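Section 3: Making your first batch of yoghurt

This section assumes that you have unpacked the Pratholm Fatilero, washed the jars and found the lid. If you have not found the lid, look inside the bowl, underneath the booklet you have just taken out.

Before you start

You will need 700 ml of whole milk, one heaped tablespoon of plain live yoghurt and an evening with nothing much planned. Skimmed milk works in the sense that the machine will not refuse it. The starter must say "live" on the pot. We test with Salel plain, but any unsweetened one will do. Strawberry will not.

Preparing the milk

1. Pour the milk into a heavy pan and warm it gently until it steams and small bubbles gather at the edge. Do not walk off to answer the door.

2. Take the pan off the heat and let it cool until a clean finger can stay in it comfortably for a count of 10. If you own a kitchen thermometer, you want 43 °C, and you may keep your finger.

3. Put the starter in a cup, add a ladleful of the milk and stir until smooth. Tip this back into the pan and stir again, slowly.

Caution: Milk that is too hot kills the starter. The result looks exactly like milk and will go on looking like milk all night.

Filling and starting

4. Stand the machine on a level surface away from draughts and the cooker. The top of the fridge is popular and unwise, as it hums, and yoghurt prefers to be left alone.

5. Fill the jars to the line. There is a little room above it. Resist.

6. Place the jars in the bowl without their caps, fit the lid and turn the dial to 8 hours. The light comes on and stays on. There is no beep at this point or at any other, following a number of letters about the previous model.

7. Leave it. Lifting the lid to see how things are getting on is the most common cause of thin yoghurt, and the people who do it always write to say they did not.

Note: For a sharper taste, set the dial to 10 hours. Anything longer is between you and your family.

Finishing

8. When the light goes out, cap the jars and chill them for at least 3 hours before eating. The yoghurt firms up as it cools.

9. Keep back a spoonful for the next batch. After four or five batches, buy a fresh starter, however fond you have become of the old one.

For thick yoghurt in the Wilczyńska style (see the recipe card), strain 400 g through muslin overnight in the fridge. The whey is good in bread dough.
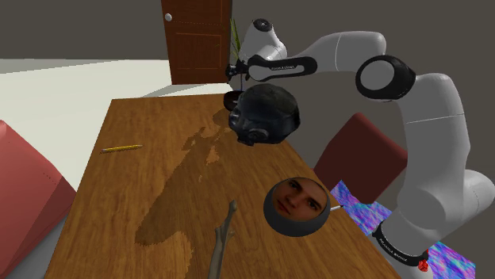
Drips from the lid are the last thing that can spoil a batch, and they fall whenever it is tipped. Take the knob from directly above and keep your fingers pointing down at the worktop, like the gripper's two dark ones, with your forearm well up and over. Raise the lid straight, carry it level to the sink and only then turn it over. Wipe the rim dry before you put the caps on.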